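Speaker notes – "Small Streams, Warm Summers"
Kinari Community Hall, evening talk, July 2019
Halvard Dahlgren

(Slide 1: title. Leave it up while people find chairs.)

Good evening, everyone, and thank you for coming out on a night when you could quite reasonably have been sitting on a dock somewhere. I see a few faces from last year's talk on the marsh, and I promise I have fixed the slide with the sideways graph. If you can't hear me at the back, please wave. I tend to drop my voice when I get to the parts I like best, which is a terrible habit in a speaker.

My plan is to talk for a bit less than an hour, and then we can open the big doors and have our questions with some air coming in. Please do interrupt if I use a word that needs explaining. I have spent so many years around people who say "riparian" before breakfast that I no longer notice myself doing it. It means the strip of land along the water, and I will try to say "streamside" instead.

(Slide 2: map of Eneck Creek.)

Most of you know Eneck Creek from the road bridge, where it looks like nothing very much. You could step across it in rubber boots. It starts up in the wet ground behind the Halvorsen woodlot, wanders down through pasture, goes under the road, and comes out at the lake just past the boat launch. What I would like you to take home is a sense of how much is living in that little ribbon of water, and how closely all of it depends on temperature.

(Pause here. Point out woodlot, bridge, lake.)

Now, we have temperature loggers in the creek at 2 sites. One is up at Halvorsen, in the shade, and the other is down at Flevano, where the old hayfield comes right to the bank and there is hardly a tree to speak of. The loggers are little sealed things no bigger than a walnut, and they sit in a piece of pipe tied to a brick. It is not glamorous equipment. They take a reading, go to sleep, take another reading, and every so often one of us wades in, fishes them out and brings the numbers home on a laptop.

The distance between the two, if you follow every bend, is 595 metres. I love that number, because it's such a short walk, and in that short walk the creek can turn from a place where a brook trout is comfortable to a place where it is looking for the exit. On a hot, still afternoon the water leaves the woods cool enough to make your ankles ache, and by the time it gets to Flevano it feels like something you'd bathe a baby in. (Mime testing with elbow. It got a laugh at the school.)

(Slide 3: cold water, warm water.)

Why does it matter so much to a fish? Well, cold water holds more dissolved oxygen than warm water does. A trout in warm water is a bit like you or me jogging at altitude. It has to work harder, and at the same time its body is running faster and asking for more oxygen. So it gets squeezed from both directions. It will move if it can find somewhere better, a deep pool or a spot where groundwater seeps in through the gravel, and you'll sometimes find several of them lined up in one cool patch, very politely ignoring each other.

It isn't only the trout, either. The mayflies and stoneflies and caddisflies time their whole lives by the warmth of the water. They spend most of their lives as nymphs or larvae among the stones, and when enough warmth has added up over the season, out they come. If the water warms earlier, many of them will come out earlier, and the swallows and warblers that feed on them may or may not have arrived to meet them. Scientists call this a mismatch, and it's a good plain word for once.

(Slide 4: things we can do at home.)

People always ask me what they can do, and I'm always a little shy of answering, for fear of sounding like somebody's uncle. The largest part of the answer has to do with how all of us make and use energy, and that's a bigger job than one household. But there are things at home that help, and some of them help the creek quite directly, what with so many of us along here being on wells and septic beds.
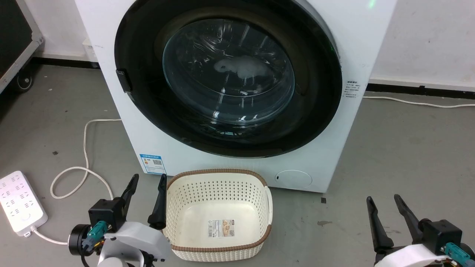 Laundry at home: the energy label is in the lower left corner of the front panel.

(Don't rush this one.)

Most of the energy in a warm or hot wash goes into heating the water, so washing in cold is about as painless a change as I know of. My own family held out on this for ages, and I include myself in that, and then we tried it for towels and shirts and so on and went along quite happily. Keep the hot cycle for when somebody's been ill or when you really do need it. Wait for a full load if you can. And hang things out when the weather's kind, though I know some of you are right beside the gravel road and have strong opinions about dust.

The other thing is what goes down the drain. Fleeces and other synthetic clothes shed tiny fibres in the wash, far too small to see as they leave the house. Septic beds and treatment plants catch a good many of them, but some get through, and they've been found in rivers and lakes all over the world, and inside the small animals that live there. Washing those clothes less often, and on a gentler cycle, cuts down the shedding. A sweater that has been worn to one meeting is probably fine for another.

(If someone asks about filters: yes, you can buy add-on ones, they do catch lint, please put what you clean out of them in the garbage and don't rinse it down the sink.)

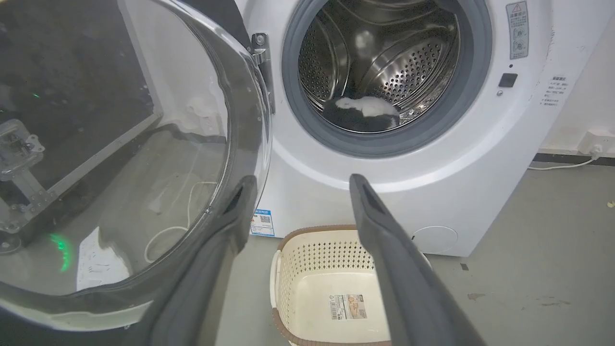 Let me go back to the creek, where I'm on firmer ground, or at least wetter ground. The most useful thing we can do for Eneck itself is to give it back some shade. A stream this narrow is lucky in that way. You can't shade a big river with a row of shrubs, but you can shade something you're able to step across, and you don't have to wait a lifetime for it.

(Slide 5: the Flevano planting.)

Last spring we put in 275 shrubs and young trees along the Flevano bank. They were mostly willow and red osier dogwood close to the water, with silver maple and white cedar a little farther back. Willow is a wonderfully forgiving plant. You can cut a branch in early spring, push it into damp soil right way up, and there's a fair chance it will simply carry on as though nothing had happened. We had a lad of nine who planted his upside down, and I'm told he has been back to check on it.

Not all of them made it through the winter. Of the ones along the row we check most carefully, 25 were lost, most of them chewed off at the base by voles under the snow. We've since put guards on the maples, and we'll keep the grass trampled down around the stems this fall so the voles have less cover. I used to be quite gloomy about losses like that, but the willows have already bushed out enough to throw a bit of shadow on the water by late afternoon, and I'll admit I stood there looking at it for longer than was strictly necessary.

(Slide 6: summer temperature graph, both sites.)

I should be careful about what this graph can tell you. The green line is Halvorsen and the orange line is Flevano. You can see the daily ups and downs, like breathing, and you can see that the orange line breathes a great deal more deeply. What you can't see yet is any effect from the planting. It's too soon, and one summer differs so much from the next that we'll need a good many years of this before I'd be willing to stand up and say the shade has made a difference. So if I come back next year with a new graph and look pleased with myself, do ask me some hard questions.

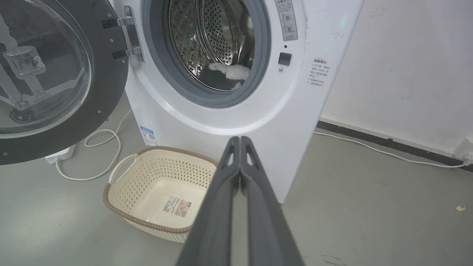
There's also the matter of that dip in the orange line, which somebody is bound to spot. It's from a night when we had a cold, heavy rain, and the whole creek came up and went the colour of tea. The logger was fine, although the brick had rolled a little way downstream and took some finding.

(Slide 7: how to help.)

If any of this appeals to you, we'd be very glad of company. We go out in August to sample the insects, which involves kicking the gravel about in front of a net and then tipping everything into a white tray to see who's there. Children are usually much better at it than adults. Bring boots or old running shoes, a hat, and a drink of water. We supply the nets and trays, and a key with drawings, so you needn't know a caddisfly from a coffee bean when you start.

For anyone who'd sooner stay dry, there is a notebook for recording the first and last dates of things: first leaves on the dogwood, first swallows under the bridge, last ice along the edge of the boat launch. You can do it from your kitchen window, if your kitchen window's in the right place. Just write down the date and what you saw, and write it down the same day, because memory is a very generous editor.

(Hold up the notebook. Spare copies are on the table by the coat hooks, along with the sign-up sheet and pens.)

Thank you so much for listening, and for not minding the heat in here. Let's get those doors open, and then I'll take the first question from somebody near the back.

(Questions. Repeat each one aloud before answering. Remember to collect the extension cord.)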